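Ticket 22: steps at the foot of the bed, Grestham room
Opened by Derek Penrose, 8 December 2018

Love the new pine steps! They sit right against the bed, but the bottom one rocks on my side. Any fix?

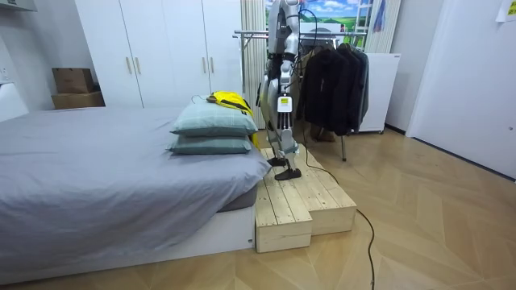 Pine steps and bed, wardrobe behind.

Reply from Victor Kashindye: Great room! Slide 3 felt pads under the low corner and try again. Shirts can go on the bed while you work. 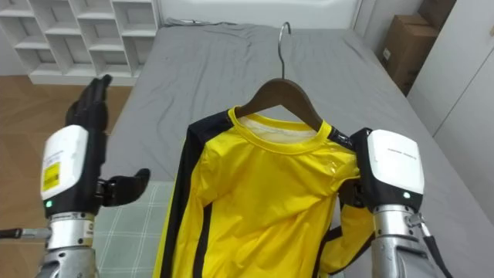 Update from Derek
Pads are in, no more rocking. So happy with it! Please close.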